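Tipps aus der Werkstatt: Der Tisch mit den zwei Armen, Pflege und Einrichtung
Von Rasmus Uibo, Stand Donnerstag, 25. Juli
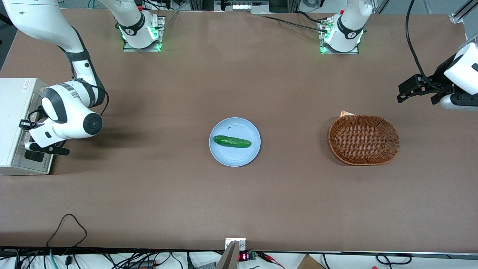

Ich schreibe diese Tipps auf, weil mich im Kurs in der Werkstatt Pakuteo immer wieder die gleichen Fragen erreichen. Deutsch ist nicht meine Muttersprache, ich bitte um Nachsicht, wenn ein Fachwort etwas ungewohnt klingt. Es geht um einen Tisch mit zwei Armen und zwei Parallelgreifern, mit dem Gemüse vom Teller in einen Korb gelegt wird. Vieles davon gilt auch für andere kleine Aufbauten.

Vor dem Einschalten

Zuerst prüfe ich die Schrauben an den beiden Grundplatten. Ich benutze dafür immer denselben Drehmomentschlüssel und mache nach dem Anziehen einen Strich mit Lackstift über Schraubenkopf und Platte. Wenn der Strich später versetzt ist, hat sich die Schraube bewegt. Im März habe ich auf diese Weise eine lockere Schraube gefunden, die mir vorher zwei Wochen lang ungenaue Greifpunkte gebracht hat. Ich hatte den Fehler natürlich in der Software gesucht.

Danach bewege ich jeden Arm einmal von Hand durch den Bereich, den er später braucht, im stromlosen Zustand und nur, wenn das Modell es erlaubt. Bei manchen Armen sind die Bremsen geschlossen, dort darf man auf keinen Fall mit Kraft drücken.

Die Leuchtringe am Fuß sollen bei unserem Aufbau beide grün sein, bevor das Programm startet. Ist nur einer grün, warte ich. Kommt der zweite nach einer Minute nicht, schalte ich beide Arme aus und kontrolliere die Stecker am Fuß.

Kabel

Die meisten Störungen kommen bei uns von Kabeln. Das Greiferkabel braucht eine Schlaufe, die auch bei ganz gedrehtem Handgelenk noch locker ist. Man dreht dafür das letzte Gelenk langsam bis zum einen Anschlag, dann bis zum anderen, und erst danach wird befestigt. Kabelbinder ziehe ich nur so weit zu, dass sich das Kabel darunter noch schieben lässt. Klettband ist besser, aber man muss es öfter erneuern.

Lose Schlaufen auf der Tischplatte schiebe ich vor jedem Lauf an den Rand. Auch auf dem Boden sollte man einmal im Monat Ordnung machen. Ich nehme dazu alle Kabel einzeln in die Hand, vom Stecker bis zum Gerät, und klebe an beide Enden ein Fähnchen mit der gleichen Nummer. Das dauert einen Nachmittag. Beim nächsten Umbau bekommt man die Zeit zurück.

Greiferfinger reinigen

Gurken sind dankbar zum Üben, sie sind fest und rollen wenig. Sie hinterlassen aber einen Film auf den Fingern, besonders wenn die Schale beschädigt ist. Ich wische die Finger nach jeder Sitzung mit einem Tuch ab, das mit lauwarmem Wasser und einem Tropfen Spülmittel angefeuchtet ist, und trockne sofort nach. Lösungsmittel nehme ich keine mehr. Meine ersten Gummiauflagen sind davon hart geworden und haben Risse bekommen.

Das Tuch niemals tropfnass verwenden! Zwischen Finger und Gehäuse gibt es einen Spalt, und Wasser findet ihn. Für diesen Spalt nehme ich einen trockenen Pinsel.

Teller und Korb

Ein Teller mit leicht erhöhtem Rand hält das Gemüse, wenn der erste Griff nicht sitzt. Bei einem hohen Rand stoßen die Finger leicht an. Auf einer matten Tischplatte gibt es außerdem weniger Spiegelungen, falls jemand mit Kamera arbeitet.

Ein geflochtener Korb ist leicht und verzeiht einen kleinen Stoß, aber er rutscht. Ich lege ein Stück Antirutschmatte darunter, kleiner als der Boden, damit es nicht heraussteht. Die Position merke ich mir mit zwei kurzen Streifen Malerkrepp. Krepp bitte nach einigen Tagen wechseln, sonst bleibt der Kleber auf der Platte. Reste gehen mit etwas Speiseöl weg, danach mit Spülmittel nachwischen.

Nullpunkt kontrollieren

Meine Kollegin Adine hat mir einen einfachen Test gezeigt. Man fährt mit geschlossenen Fingern langsam auf einen markierten Punkt und schiebt ein Blatt Papier darunter. Es soll sich mit leichtem Widerstand bewegen lassen. Klemmt es, ist der Arm zu tief. Bei uns steht der Zähler jetzt auf 2687 Griffen, und ich wiederhole den Test alle 600 Griffe. Das Ergebnis kommt mit Datum in ein Heft, auch wenn alles in Ordnung war.

Wenn ein Arm stehen bleibt

Nicht gleich neu starten. Zuerst die Meldung abschreiben, dann schauen, ob etwas zwischen den Fingern klemmt, dann das Kabel am Handgelenk ansehen. Die Meldung 519 bedeutet in unserem Programm, dass der Greifer nicht antwortet, und sie verschwindet meistens, wenn man den Stecker ausschaltet, abzieht und wieder fest einsteckt. Kommt sie am gleichen Tag ein zweites Mal, tausche ich das Kabel. Ein Ersatzkabel liegt bei uns in der Schublade unter dem Schraubstock, zusammen mit den Fingerauflagen und dem Lackstift.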